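Print this page | E-mail this page to a friend

Keeping a Model Ship Clean When It Lives in a Real House

My grandfather Okeke left me a wooden schooner when I was nineteen, and I have been dusting her ever since, through four apartments and one very drafty house in Pravcombe. I get a fair number of letters from people who have bought or inherited a ship model and are scared to touch it, so I thought I would put down what I do, in the order I do it, and you can take what suits you.

First, pick your time. I like early morning, before the heat comes on and starts blowing things around again. Set the model on an old bath towel folded in half, on a table you can walk all the way around. If you have to reach across the masts to get at the far side, sooner or later your sleeve will catch a yard, and I say that as a woman who has glued the same yard back three times.

Start at the top and work down. A soft makeup brush does the sails and the upper rigging, and a child's watercolor brush, the cheap kind, does everything under the tops. Brush with the line of the rope and never across it. For the deck I use cotton swabs, barely damp with plain water, and I turn them often. Please don't use furniture spray. It gets into the thread and stays sticky, and by February you will have a ship with fur on it.

Cotton sails that have gone yellow are best left yellow. I know it is tempting. My friend Modupe Onyeka tried tea-colored paint to even hers out and it looked like somebody had spilled supper on the mainsail, and she is a much neater person than I am.

Brass fittings, if they are real brass, can be rubbed with a dry cloth wrapped around a toothpick. Polish leaves a white crust in the corners. If the little anchor or the bell has a finish on it you like, leave it be - a bit of brown suits an old ship.

If a line has come loose, don't pull it tight to see where it goes. Trace it with your eye first, both ends, and put a tiny dab of white glue on with a pin. Let it sit overnight. Should you find the whole thing slack after a damp spell, wait a week or two before you do anything. Thread takes up moisture and lets it go again, and half my loose rigging has fixed itself by the time I found my glasses.

A rough spot on the hull can be smoothed with 660 paper if that is what your hardware store carries, though I have used a worn scrap of 200 on the bottom of a stand and been perfectly happy. Keep anything as coarse as 80 away from the ship altogether.

Now, moving one. Take her off her stand and wrap the stand separately. Roll tissue into soft sausages and tuck them under the hull on both sides so she can't rock, and leave the rigging alone, with nothing stuffed between the masts.
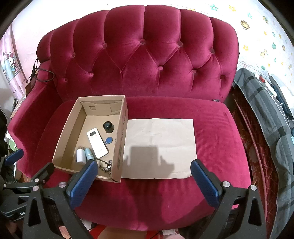
Mark the outside with which way the bow is facing, and carry it yourself, level, with both hands underneath. I drove mine from Mivville to Pravcombe on the back seat with the belt around her and took every corner like I had a wedding cake in the car. If you must ship one by mail, use two boxes, one inside the other, with a good hand's width of padding between.

Once she is home again, keep her out of direct sun and away from the kitchen, where the grease in the air makes dust cling. A glass case is a fine thing if you can manage it. Mine came from a shop in Flellow that was closing down, and it cut my dusting to twice a year. Leave a small gap at the back for air, or the wood can get musty.

Next time I will write about ship's clocks, and the right oil for a squeaky barometer hinge.

Questions or tips of your own? Write to Adesuwa Osagie, P.O. Box 1446, Pravcombe | Copyright Adesuwa Osagie, all rights reserved | Back to top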